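Ticket: Idano sim demo freezes when visitors switch tasks
Opened by: Lise Lemieux
Status: open

Hi all, me again! We had the Skoltitz group in for the open day and the desk-tidying demo ran great for 70 episodes, then hung on the scene reset. Both arms just stopped and the viewer wouldn't close. I restarted it (twice – the first time I forgot the license server) and it got to 97 before doing the same thing.

A-yeong Do thinks it's the render cache, so I cleared that and dropped the limit from 100 to 10. 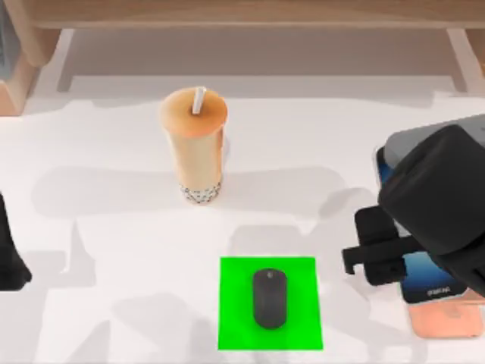

With the smaller limit it held up through the afternoon tour, but resets feel slower now. Can somebody at Pillai check the log I attached? Next visit is in April and I'd love to have this fixed by then.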